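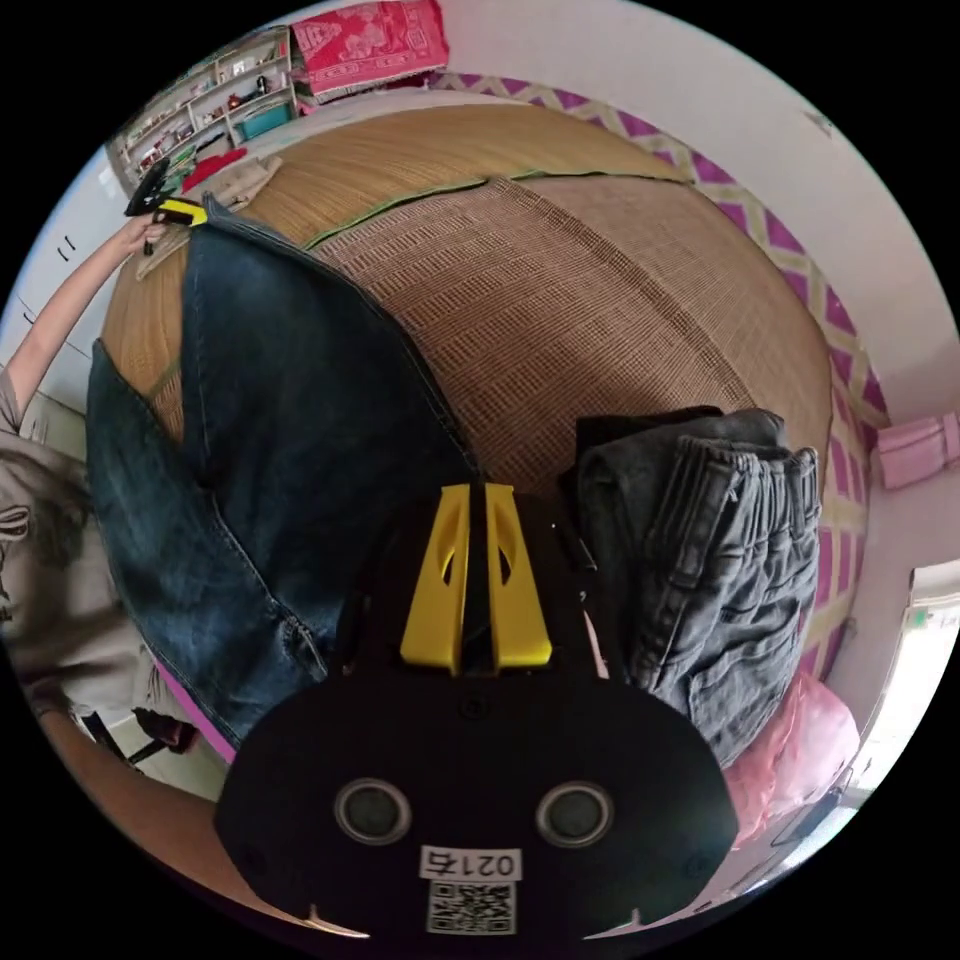 Home Spice Kit Packing Room: Monthly Inspection Checklist with Comments

By the Jendell Kitchen Standards Office
September
Reading time: 4 minutes

This checklist applies to the packing room at the Tistano site, where dry spices, blends and recipe cards are portioned and boxed for customers. It is to be completed before the first run of the month. Each item is marked Pass, Pass with comment, or Action required. Comments from the most recent inspection are printed under each item and remain in force until the next sheet is issued.

Section A – Receiving and storage

A1. Incoming sacks are sealed and labeled with supplier, lot and best-by date.
Result: Pass with comment.
Comment: Two sacks of ground coriander from Sillero carried the lot number on the outer wrap only. Staff must copy the number onto the sack before the wrap is removed.

A2. All goods are stored off the floor and away from outside walls.
Result: Pass.

A3. Products containing mustard, sesame or celery are kept on the lower shelves, in lidded bins.
Result: Action required.
Comment: One bin of sesame seed was found above the open paprika. It was moved during the inspection. The shelf labels must be replaced before the next delivery, as the current ones are faded and hard to read from the aisle.

A4. Stock is rotated so that the oldest lot is used first.
Result: Pass with comment.
Comment: Lot 139 (cumin, whole) had been opened while an earlier lot was still sealed. Both lots were within date.

Section B – Portioning

B1. Scales are checked with the test weight at the start of each shift and the reading is written in the log.
Result: Pass with comment.
Comment: The Kruger bench scale read correctly. The log was missing one entry for the afternoon shift.

B2. Scoops and funnels are washed and fully dried between blends.
Result: Pass.

B3. Chili products are portioned last, and the table is wiped down with a fresh cloth afterward.
Result: Pass.
Comment: Gloves were changed after the chili run as required. Used gloves should go in the covered bin by the door.

B4. A sample of 20 sachets per blend is weighed and the seals are pulled by hand.
Result: Action required.
Comment: Three sachets of garam masala opened at the corner seam. The batch was held and resealed. The sealer temperature should be recorded at the start and end of each run until further notice.

Section C – Boxing and recipe cards

C1. The ingredient list on each card matches the sachets in the box.
Result: Pass with comment.
Comment: The card for the lamb stew still lists "smoked paprika," while the box holds sweet paprika. Remaining cards are to be withdrawn and reprinted. The correction sheet is filed under reference 1931.

C2. Allergen statements are printed on the outside of the box, in type that can be read without opening the lid.
Result: Pass.

C3. Gift boxes are free of dents, loose glue and torn ribbon.
Result: Pass.

C4. Stacks do not exceed the marked line, and no stack holds more than 40 boxes.
Result: Pass with comment.
Comment: The line on the left-hand rack has worn away and should be repainted.

Section D – Room and staff

D1. Hand sinks have soap, paper towels and warm water.
Result: Pass.

D2. Hair is covered and jewelry removed, other than a plain band.
Result: Pass.

D3. Pest traps are in place, dated and undamaged.
Result: Pass with comment.
Comment: The trap behind the card cabinet had no date. It was replaced.

D4. Exits and the fire extinguisher are clear of boxes and carts.
Result: Pass.

Follow-up

Items A3 and B4 are to be checked again before the room is released for gift box packing. The shift lead signs for each correction on the reverse of this sheet and returns it to the Standards Office by 4 p.m. on the day the work is done.

Related items
Storing Whole and Ground Spices at Home
Allergen Labels: A Guide for Packing Staff
How to Report a Damaged Kit
Recipe Card Corrections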